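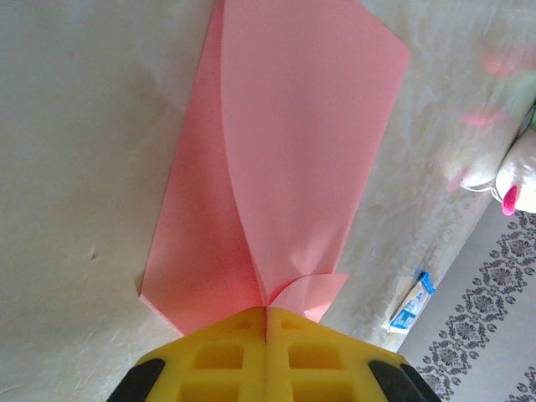

Ganton harness, second fitting

Workshop > Notebook > Dogs > Tracking harness

Tuesday, July, started after lunch

Both dogs in today. Pascu first while he was still calm, then Sosa. Same harness on both, chest strap let out for Pascu.

The rubbing behind the elbow is the main problem left. On the last version the girth strap sat too close to the front leg, and when the dog dropped its head to track, the strap crept forward and stayed there. I moved the girth back 3 cm and left everything else alone so we'd know what did it. Standing still it looks fine on Pascu. Walking with his nose down on the long line it holds its place for most of the field and then slides to the left, which is the side Tanko walks on. So some of this may be the handler pulling off center.

Swapped sides. It slid right, but less. 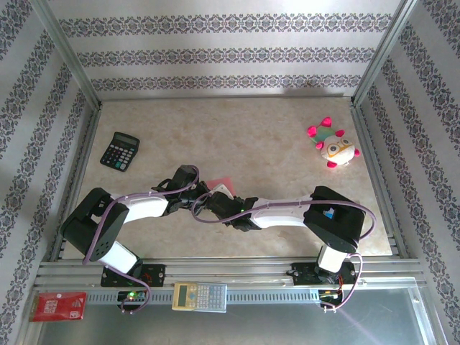
The back ring needs looking at before we touch the girth again. It is stitched flat to the top strap, so any sideways pull goes straight into the body of the harness. A ring on a short loop would swing first. Corinna's old one had a loop - spelling, Corina's - and it never shifted much, though that was on a heavier dog with more chest to hold it.

Sosa: the neck opening is too big. She backed out of it at the gate with no trouble at all and went to say hello to Delia. Took the neck in 2 cm on each side with clips and she couldn't get out of it after that. She doesn't like it going over her head. A buckle at the neck would fix that but adds weight just where the line runs.

Webbing is the Bredum, 20 mm, the softer roll. Edges are still good after the wash. The thread on the chest patch has fuzzed a little on one corner and I've marked it with chalk. Don't resew yet, I want to see if it gets worse.

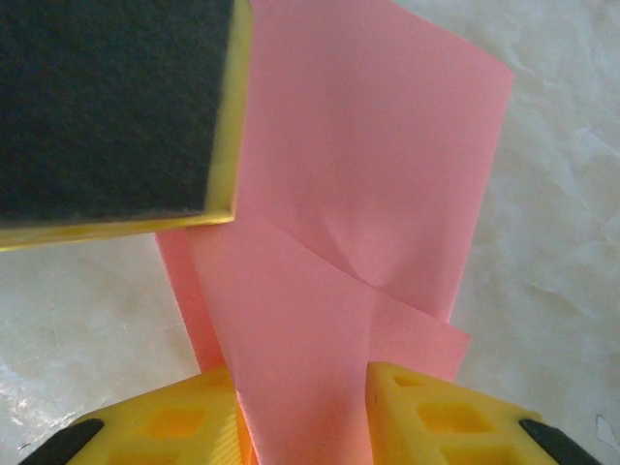
Padding: the fleece holds burrs. Pascu came back with his chest full of them and it took longer to pick the harness clean than the dog. Mesh next time, or plain webbing with a wider strap. Sânziana has an offcut of mesh in the blue drawer that would do for one chest piece.

To do:
- short loop for the back ring, try 6 cm
- neck in for Sosa, sewn this time
- mesh chest piece, left unlined
- same field, Tanko to walk straight behind

Left the notebook open on the bench for comments.

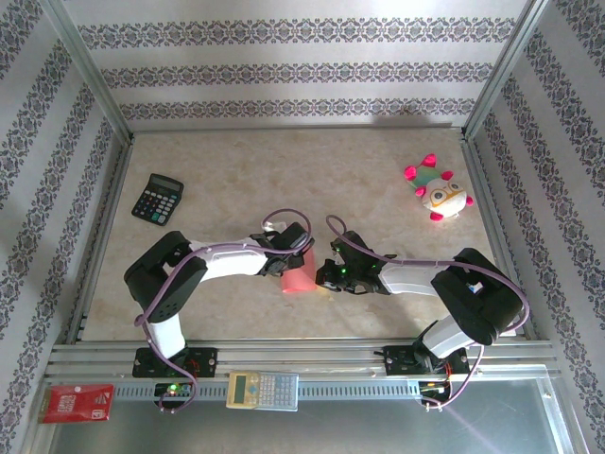 Perihan: 6 cm is too long for Sosa, the ring will flop over her shoulder every time the line goes slack. Start at half that and let it out if you need to. Also check her coat under the girth tonight - I thought the hair was lying the wrong way on the right side, but she wouldn't stand for me.

Checked at five. Hair a bit ruffled, skin fine. Loop cut short as suggested, not sewn.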